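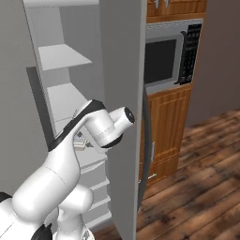 The arm at the open fridge in our simulated kitchen.

Well, we've had to pull the fridge task from the Dridine kitchen set, and I'm a bit sad about it (it was my favorite!). The short version, as of 23 Feb 2021: a run of 1,000 simulated door tests on the Vovovach controller finished over the weekend, and in 67 of them the arm kept pushing after the door had hit its stop. The force limit should have kicked in and it just didn't. No hardware was moving, thank goodness, but the same limit code runs on the real arm over at Itier, so they've switched that one off until we know more.
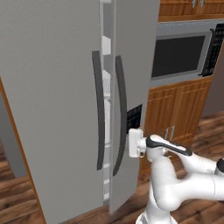 My money's on the hinge settings. We changed them in version 2 so the doors would swing more freely, and I think the controller now reads a stuck door as a heavy one and leans in harder – yikes. The folks at Yáñez are rerunning 16 of the bad cases with the old hinges as I type this. If you've downloaded the set in February, please skip anything with a fridge door in it for now. The drawer tasks are fine, and I'll post again when the rerun is in.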